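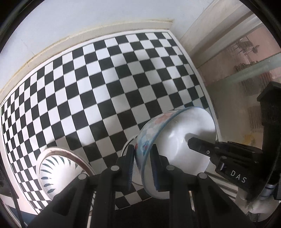 Mixed dishes have been my weakness ever since we moved into the little apartment in Imutberg, and I need some friendly people to talk me through what to do about them. I have one short run of counter next to the stove and one cabinet, and I gave up on having a matching set years ago. I buy bowls one at a time, usually from Rekow, the secondhand place by the station. The one with the soft pink and pale blue flowers and the thin blue band under the rim is my favorite, and the one with the dark blue-gray leaves inside is my husband's, and he'd tell you it's the better bowl because of the brownish-red edge. My sister is after me to box everything up and buy one plain white service for eight. She may have a point, my cabinet is a mess! But I would miss them at breakfast. Do any of you live happily with dishes that don't go together, and how do you keep them from looking like a yard sale?

butterdish_annie
Posts: 294
22 Apr 2009

Annie, please don't box them. We've eaten off odd plates in this house since the kids were small, and the only thing I ever did to tidy it up was stick to a white background. If the clay is white and the pattern is somewhere near the edge, I find they all get along, flowers or stripes or whatever. The one brown stoneware plate I let in has never looked right and lives under a geranium.

I do keep the bowls in one stack and the plates in another, big at the bottom, and I've stopped worrying about which pattern lands on top.

PorchLightPeg
Posts: 1,303

I'm going to side with the sister, sorry. I had the same kind of collection for a long time and the trouble was never how it looked, it was stacking. Every bowl had a slightly different foot and a slightly different slope, and the whole pile leaned. In February I gave most of it to the church sale and bought plain Wieczorek white, and now the cabinet door closes. I kept two of the old bowls for cereal, so I'm not completely heartless.

Also, Annie, is that checkered cloth there all the time? It's awfully busy under a floral pattern. I'd want something plain.

gravyboat62

Oh, I knew somebody would mention the cloth. It does stay there, gravyboat, and I love it, it's the one cheerful thing I did to that kitchen when we moved in. I think the black and white squares calm the dishes down. My husband says they make him dizzy before coffee, so you two can start a club. 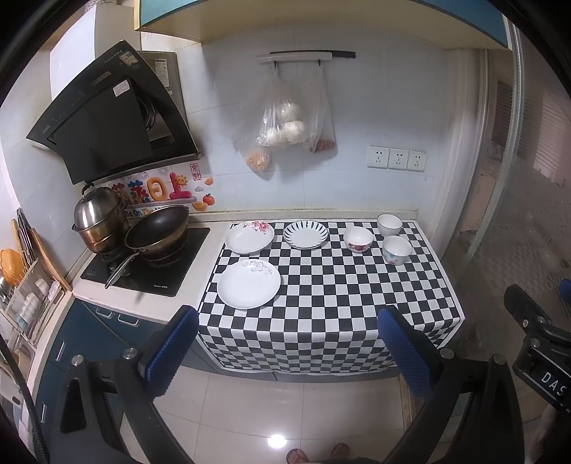 I did take Peg's advice and look at what I've got with the white background idea in mind, and she's right, it nearly all passes. The pink flower plate and the plate with the dark stripes around the border look fine as neighbors, which I would never have guessed. The bigger plate with the little gray flower is so quiet it goes with anything, and we use it for toast and for carrying cut fruit to the table. I even own a plain white bowl, so tell my sister I've made a start.

Stacking I can't argue with. Mine lean too. Would one of those Flastum cabinet shelves help, the wire kind that gives you a second level?

butterdish_annie

Yes to the Flastum, I have two of them and they're the reason I can get at my soup bowls without lifting out every plate. Measure the inside of the cabinet at the hinge side, though. I measured at the front and had to take mine back.

I like the cloth, by the way. I'd only fuss at you about how near it is to the gas. It hangs down in front nice and neat, but I'd want the edge on the stove side tucked well under, or held with a clip. I had a dish towel catch once and I've been a nag about it ever since.

PorchLightPeg

Peg is right about the gas, and there's a frying pan handle sticking out over the front of that cooktop that would have my mother up out of her chair. Turn it in, honey. I've caught a sleeve on one of those.

On the dishes I'm not budging. Two favorites on a shelf, plain white for every day. But the flowered bowl is pretty, I'll give you that much.

gravyboat62

Handle noted, and I'll get some clips for the cloth at the weekend when I go looking for the shelf. Rekow had a blue rimmed saucer by the register last time and I walked away from it, and I have been thinking about that saucer ever since. Peg, white background, blue edge. That passes, doesn't it?

butterdish_annie

It passes. Go get it before gravyboat talks you out of it.

PorchLightPeg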